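Wusunside – Linge et chambre
Foire aux questions : le couvre-lit matelassé et le linge plié sur le lit
Page mise à jour le 30 octobre 2019

Peut-on plier le linge directement sur le couvre-lit ?
Oui, s'il est bien tendu. Repoussez les coussins vers la tête du lit et commencez par les vêtements clairs.
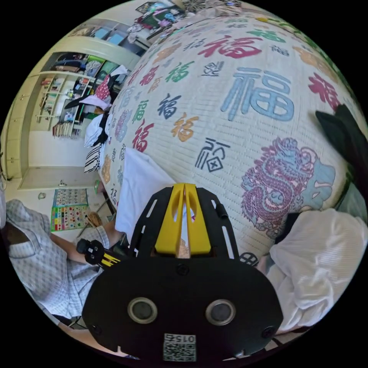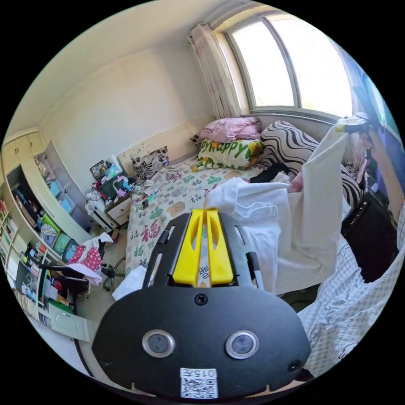
Vêtements blancs et couvre-lit clair à motif 福.

Que signifie le caractère imprimé ?
福 (fú) veut dire bonheur ou bonne fortune. On le voit beaucoup au Nouvel An chinois.

Comment plier un haut à manches longues ?
Tenez-le par les épaules, laissez-le pendre un instant, puis posez-le à plat, devant contre le tissu. Rabattez les manches dans le dos, puis le bas vers le col.

À quelle fréquence laver le couvre-lit ?
Toutes les 6 ou 7 semaines, seul dans le tambour, à l'envers. Essorage doux – les coutures du matelassage tirent si l'on va trop vite.

Les couleurs déteignent-elles sur le linge blanc ?
Pas à sec. Évitez en revanche d'y poser du linge encore humide.

Faut-il retirer tous les coussins ?
Non. La moitié basse du lit suffit pour une lessive ordinaire.

Une question sans réponse ici ?
Écrivez à Kwadwo Zakaria par le formulaire de contact, rubrique Chambre.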